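Shop Journal Care Tips Stockists Contact

Journal > Care Tips > Wardrobe

Getting another season out of printed summer clothes

November
By Régis Carré

Most printed summer clothes wear out in the wash and the cupboard long before they wear out on the body. I did alterations in Grenport for years and the same pieces came in every spring: sundresses gone chalky across the shoulders, silky shirts with pulled threads, skirts with a stain that had turned brown over winter. A lot of it can be avoided with a bit of care at home.

Before the first wash

Check printed cotton for loose dye. Wet a white cloth, press it on an inside seam for a minute and look at the cloth. If colour has come off, wash the garment alone in cold water until the water runs clear. Two washes will usually do it. Vinegar and salt won't set the dye in modern fabric, whatever your grandmother told you, so save them for the kitchen.

Viscose is the one to watch. It loses a lot of its strength when wet and can shrink along the length. Measure the hem to shoulder before you wash and write it on a scrap of paper. You can ease a damp viscose dress back to its old length with your hands, but you need to know what that length was.

Washing

Turn prints inside out, do up the zips and leave the buttons undone. Buttons done up in the wash strain the buttonholes. Keep anything with hooks in a mesh bag.

Wash at 30 degrees or cold. Use less detergent than the box says if your water is soft, as ours is in Sorkley. Too much of it stays in the cloth and leaves dark florals looking grey. If that has already happened, run the load again with no detergent at all.

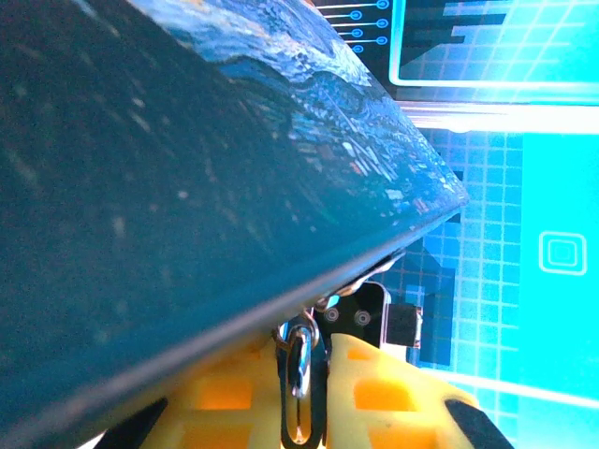

Spin on low. For viscose and fine cotton voile I stay at 400 revs, and if the machine won't go that low I take the piece out before the spin, roll it in a towel and press down on it.

Sunscreen and deodorant marks

Sunscreen leaves yellow or rusty marks on collars and straps, and bleach makes them worse. Work a little dishwashing liquid into the dry mark, leave it for half an hour, then rinse with warm water from the back of the fabric. Do that before the garment goes anywhere near the machine.

For white deodorant marks on a dark dress, rub with a clean dry stocking. Old build-up under the arms needs a soak. I use 50 grams of bicarb soda in a small tub of lukewarm water and leave it for an hour. Don't soak silk.

Drying

Dry prints in the shade, still inside out. A full Australian afternoon will fade a red or a navy noticeably in one summer. Hang shirts from the hem and peg at the side seams. Knits go flat on a towel.

Strappy dresses should go over the line at the waist. The straps were never meant to carry the weight of a wet skirt, and that is where the stitching goes first.

Ironing and steaming

Iron cotton while it's still slightly damp, about as damp as a tea towel after the dishes. Linen wants to be damper than that. Iron dark colours on the wrong side to avoid shine. If the print feels rubbery or raised, never put the iron straight on it; use an old hanky or a piece of calico between the two.

Steam takes creases out of viscose without flattening it, but let the garment hang for ten minutes before you put it on. It stretches if you sit down in it warm.
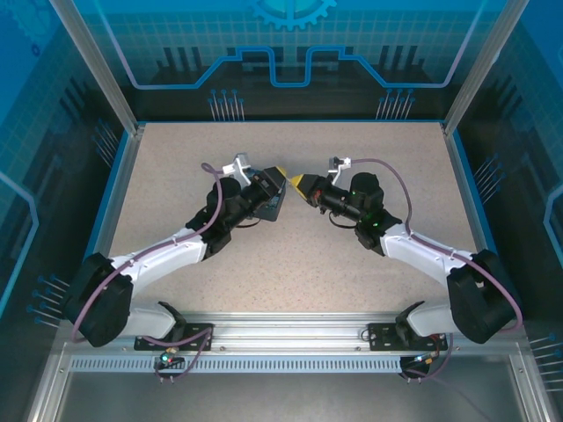

Small repairs

Mend a seam when the hole is a centimetre long. Use polyester thread for most things and match it a shade darker than the cloth. A lighter thread shows up every time.

For a pulled thread in a woven fabric, don't cut it. Push a fine needle through from the wrong side, catch the loop and draw it back, then stretch the cloth gently on the bias.

Hems that have dropped on one side are common in skirts cut on the cross. Hang the skirt overnight by the waistband before you pin the new hem. I keep a box of 200 glass-headed pins from the haberdashery in Climbridge, because plastic heads melt under the iron.

Putting things away

Wash everything before it goes into storage, even pieces worn once. Sweat and spilt wine may not show now but they will by next October. Make sure it's all bone dry.

Fold heavy dresses and hang light ones. Cotton bags or an old pillowcase are fine as covers; leave the dry cleaner's plastic off. Cedar blocks need a light sand each year to bring the smell back. Put dark prints at the back of the rail if the wardrobe is near a window.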